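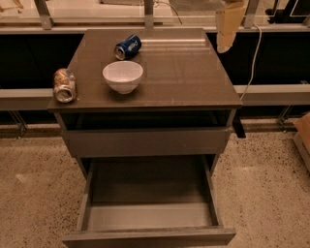 The woman who runs housekeeping at the Duvgate starts before it is light. She asked that her name be left out, partly so she could talk freely and partly because her mother reads everything with her name in it and calls with corrections. We talked in the laundry room on 14 December 2021, between the breakfast rush and checkout, while the dryers ran.

The Duvgate is a motel of 82 rooms on the Dawber road, at the edge of Surkberg where the warehouses begin. It gets truck drivers, construction crews, families in town for hockey, and a few people who stay by the week. She came to it from a nursing home kitchen and figured she would stay through one winter.

"That was nine years ago," she said. "I didn't like it at first. I was slow, and they pair you with somebody fast, so you feel it all day long."

She still remembers her first cart. It had a bad wheel and pulled to the left, and she fought it down the hall until an older housekeeper showed her that you could push it backward. It is still in use. New people get it.

Her job now is mostly the board. The board is a sheet she prints in the morning with every room on it, marked as a checkout, a stayover, or vacant. She divides it by hand with a highlighter. The motel's booking program, Vandura, can assign rooms by itself, and for a while the owners wanted her to let it.

"It gave everybody the same number of rooms. That sounds fair. But a stayover with one guy who sleeps and leaves is nothing, and a checkout after a hockey team is half your morning. And it would put you on the first floor, then the third, then back on the first. You'd spend your day at the elevator." She went back to the highlighter after a couple of weeks. Vandura still prints the list.

I asked what makes a room slow.

"Hair," she said. "Sand. Glitter is very bad. Anything in the carpet that the vacuum goes over and doesn't pick up. People think it's the trash, but trash is quick. You can have a room that looks terrible when you open the door, pizza boxes, cans, towels everywhere, and it's done in no time. Then you have a room where it looks like they were never there, and somebody colored their hair in the sink."

She does rooms herself when they are short, and they are short more often than not. This fall was the worst she has seen. In October she lost two housekeepers to a warehouse up the road that pays more and gives them the same hours each week. She doesn't blame them. One of them still comes by for coffee.

"I told the owners what the warehouse pays. They said they'd look at it. They did raise us some, I'll say that. It came after those two were already gone."

What she would like most, she said, is a steady schedule. The number of rooms moves around, so the hours move around, and a person who has a child to pick up can't plan. She posts the schedule as early as she can and tries not to change it. When she has to send someone home early she starts with herself, unless there is an inspection.

We talked for a while about how a room is cleaned, which she was glad to explain and had strong opinions on. She opens the curtains first, whatever the weather, and strips the bed before doing anything else. Then she sprays down the bathroom and leaves it while she makes the bed. "The spray has to sit. It says so right on the bottle. People spray and wipe, spray and wipe, and they're working twice as hard." Dusting goes from the door around the room in one direction, so that if somebody calls you away you know where you stopped. The vacuum is last, and you back out with it.

She doesn't like glass cleaner on furniture. A previous manager had everyone use it on the nightstands and the desks because it was cheap and it was already on the cart, and the finish went cloudy on a whole floor of them. Now they use a damp cloth and then a dry one. Coffee rings she takes off with a little dish soap.

"The dry cloth is the part people skip," she said. "Then the guest turns on the lamp and sees every streak."

A phone rang and she went to answer it. It was the front desk asking whether a room could be ready by noon for someone who had driven all night. She looked at the board, told them which one, and wrote a star beside it. That room was moved to the top of somebody's list, and she walked down to say so in person. The housekeepers have radios, but the batteries are old and she says half of what comes through is guessing.

When she came back I asked about things people leave behind. There is a shelf for it in a locked closet: chargers, glasses, single boots, a surprising amount of good winter clothing. Everything gets a tag with the room and the date. They keep it for 90 days, and then it is offered to whoever found it.

"Nobody calls about the chargers," she said. "They call about pillows. If someone brings a pillow from home and leaves it here, they will call before they're out of town. We've mailed pillows."

Tips are uneven. Crews who stay all week tend to leave something at the end, often with a note. Families rarely do, and she thinks many of them don't know that people tip at a motel. She has never counted on it. Some of the younger women do count on it, and she tells them not to.

The weekly guests are a different kind of work. One man has been there since the summer, in a ground-floor room near the ice machine. He doesn't want anyone in to clean, so they trade at the door: he hands out his towels and trash, and they hand in clean ones. By the motel's rule somebody has to go in every eight days, and she does that visit herself. She knocks, waits, and tells him what she is going to do before she does it.

"It's his home, for now. I wouldn't want a stranger moving my things. I do the bathroom and the floor, and I don't touch the table unless he says. He has his papers the way he wants them."

I asked whether she worried about people living there that way. She took some time with the question.

"Some of them are fine. They're between places, or the job is here and the family isn't. Some aren't fine. You notice things, but you're the housekeeper. I've told the desk when I thought somebody should check. I've been wrong, and I'd still rather say it."

The work has been hard on her hands and on one shoulder. The mattresses were replaced a few years ago with thicker ones, which the guests like and which are heavy to lift at the corners when tucking a sheet. She showed me how she does it now, with her knee against the side and her arm kept low. She teaches everyone that on the first day, and says about half of them listen.

The dryers stopped. She pulled the sheets out and folded while she talked, bottom sheets too, squared off with the elastic tucked in. I asked her to slow down so I could see, and she did one over again for me. I have tried it since at home and can't do it.

She expects to stay a few more years. The owners have talked about renovating the third floor, and she would like to be there for it, if only to have a say in the carpet. She wants a darker one with a short pile. She has already picked it out and keeps the sample in her desk.

Before I left I asked what a guest could do that would help. She said to put the wet towels in the tub, and to leave the bed alone.

"Some people make it before they go. They mean it kindly. But I have to take it all apart anyway, and if it's made up I have to look twice to be sure it was slept in." She picked up the board and checked the time. Checkout was at eleven, and the first carts were already in the hall.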